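Manipulation Lab, Handout 3
Recording demonstrations with the hand gripper

Before you read this, please finish Handout 2 (assembling the fingers and checking the screws). If your group has not passed the assembly check, come to the lab in the morning hours and we do it together.

What you will deliver

Each group records 50 demonstrations of one task. The task is written on your group card. Groups Nultley and Medeiros have the cup tasks, group Tesia has the cloth task, and group Flevero has the sorting task. You may exchange tasks with another group if both groups agree and you tell me before the first recording. After the first recording it is too late, as I prepare the training scripts according to the cards.

A demonstration is one complete performance of the task by a person who holds the gripper in the hand. It begins with the jaws open and no object between them, and it ends with the jaws open again. If you drop the object, do not stop. Continue, finish the task if you can, and write "drop" in the log. We will decide later in the course which of these we keep.

Starting pose

Many problems in last year's reports came from the starting pose. Students began with the gripper already close to the object, so the policy learned only the last part of the movement. When it was started from another place, it did not know what to do.

Please start every demonstration in this way. Hold the gripper over the table with the jaws fully open. Both fingertips must be visible in the camera view, one on each side, with free table surface between them. Keep still while you count slowly to three, then begin. The still part is used by the script to find the start of each demonstration, and if you skip it the script will cut your file in a wrong place.
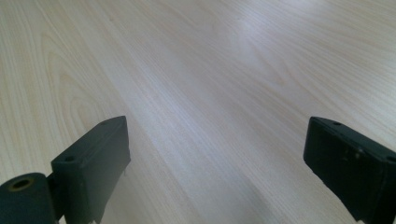
Divya Pai asked in the last session whether it would be better to put a dark cloth on the table, because the policy could then separate the object from the background more easily. My answer was that it probably could, but we would pay for it in the test. The robot in the test works on a bare table, and a policy trained only on dark cloth has never met this surface. She then proposed to record half of the demonstrations with cloth and half without. This is a good experiment, and any group that wants to do it as the optional part may do so. Mark the files clearly.

Light and reflections

A glossy table reflects the ceiling lamps. In the camera view the reflection is a white area where the wood grain is weak, and a white or transparent object placed there can almost disappear. I do not ask you to remove all reflections. I ask you to know where they are. Look at the preview before you record, move your hand slowly over the working area, and note in the log how the white area moves. Place the object inside it in some demonstrations and outside it in others.

Your own shadow is a similar matter. Change the side on which you stand at least once during the recording.

The log

Use the file log.csv in your group folder. One line for each demonstration, with these columns:

number
operator (initials)
object position (use the grid letters)
lamp on or off
result (ok, drop, miss)
remark

Write the line directly after the demonstration. Group members should take turns. No operator should do more than 11 demonstrations without a pause, as the movements become fast and careless when the hand is tired.

Common mistakes

Closing the jaws before the hand has stopped moving. The object is pushed away, and the depth of the grasp is different each time.

Covering the lens with a sleeve. Roll it up.

Renaming files by hand. The script reads the time from the file name.

For the next session

Bring your first 3 demonstrations and the log. We will play them on the large screen and discuss them, so choose ones that you are willing to show. The room code is 1842. Read also the section on action chunks in the course reader, but you can leave out the proof.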